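Pedska Users' Board
Section: Faults and Safety Notices
Thread: Gripper releases load during carry, no fault recorded

Posted by Lotte Martens

I wish to report a fault and to ask whether other sites have met it. Our team runs a small programme in which grippers are used to pick up everyday goods, place them in a basket and carry them to a second table. We use the Pedska gripper with the Pluleo controller, software build 2331.

In December the gripper opened during a carry. The basket had been lifted correctly and was held at the normal height when the jaws parted fully, without a command from the operator. The load fell to the floor beside the operator's foot. There was no injury. The controller showed a green status throughout and the fault record for that period is blank.

The same thing has now taken place 18 times. I attach our settings in the members' area. The grip force is at 50 per cent, as the manual advises for light goods. I would be grateful for any comparable reports.

Posted by Teun Leemans

Thank you for a clear report. Before the cause is discussed, may I ask whether the unit has been withdrawn from use? The safety notes that came with build 2331 state that any opening without a command is to be treated as a stop event. The notes make no exception for light loads.

Posted by Lotte Martens

The unit was withdrawn after the second event and returned to use once the supply cable had been replaced. The remaining events followed. It was withdrawn again this morning and has been labelled accordingly.

Posted by Hervé Carré

In my view the grip force is the likely cause. At 50 per cent there is very little margin once the operator begins to walk. A basket with drinks in it does not behave as a solid block. The contents shift, the rim turns slightly in the jaws, and the load is lost. We run at a higher setting at Hinojosa and have had no such event.

Posted by Fenna Peeters

I must disagree with the previous post. Ms Martens wrote that the jaws parted fully. A load that slips out through low force leaves the jaws closed, or very nearly so. These are two separate faults and they should not be recorded under one heading. Raising the force would do nothing for the first of them and could damage the goods.

Posted by Hervé Carré

That is correct if the jaws were seen to open before the load moved. I should like to know who saw it, and from where. In our experience operators look at the place they are walking to, and the jaw position is reported afterwards from memory.

Posted by Lotte Martens

Two of the events were observed by a colleague standing to the side, who confirms that the jaws moved first. For the others I accept that we rely on the operator. The task itself is an ordinary one and involves drink cartons in a light blue plastic basket, carried across a carpeted room with desks and other stations close by.

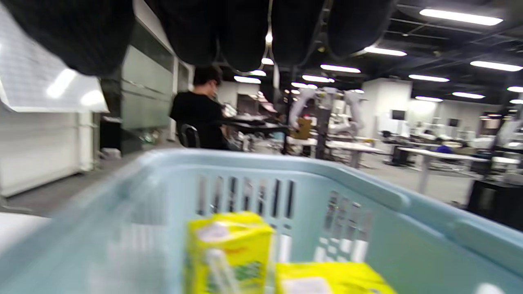
Fenna Peeters asked at this point whether the other stations share a radio channel with the gripper, as a stray open command from a neighbouring controller would leave nothing in the local fault record.

Posted by Lotte Martens

They should not. Each station was given its own channel when the equipment was set up. I have not checked whether the build 2331 update kept those settings, and I shall do so.

Posted by Ward De Haan

I would ask that this be checked first. When we installed the same build, two of our controllers went back to the factory channel. The screen continued to show the old channel number until the controller was restarted. One operator pressed open at his own table and a gripper at the far end of the room responded. Our fault record was also blank, as the controller regarded the command as valid.

We have written to the supplier and have received an acknowledgement but no correction.

Posted by Teun Leemans

Mr De Haan, could you place your letter in the members' area? If the display can show a channel that is not in use, the matter goes beyond one site and ought to be raised as a safety notice.

Posted by Ward De Haan

It has been added, together with the reply.

Posted by Hervé Carré

I remain of the opinion that 50 per cent is too low for a moving basket, and I would not wish that point to be lost. I do accept that it would not explain a full opening. We have not yet installed build 2331 at Hinojosa and will now wait.

Posted by Lotte Martens

I have restarted all the controllers with the grippers empty and disconnected. After the restart, our unit and one other both showed the factory channel. Before it, they showed different numbers. This agrees with Mr De Haan's account.

I do not regard the question as closed. The times of our events have still to be compared with the command record of the second controller, and that record is kept by our partners at Brulon. Until it has been received, both units will stay out of use and carrying will be done by hand.

Posted by Teun Leemans

The thread has been marked as under review. Sites using build 2331 are asked to restart each controller, with no load held, and to post the channel shown before and after.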